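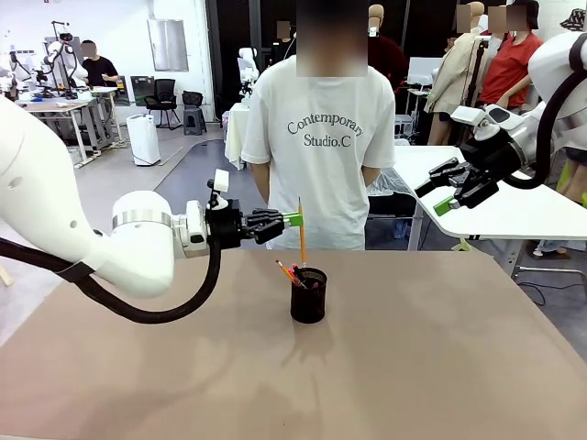
September, bench 2, pencil task

Left arm cable rerouted under the forearm with a longer loop. Wrist roll now gets through full range without tugging. Release height over the mesh cup set to 30 mm above the rim. Grip current limit down from 1,000 to 800 mA; green pads still hold a pencil upright at that.

Right arm homed and parked open, not used today. Its pads need regluing. Ju-won has the epoxy.

To do: log wrist temperature, ask Pallavi for the Moradi bracket drawing.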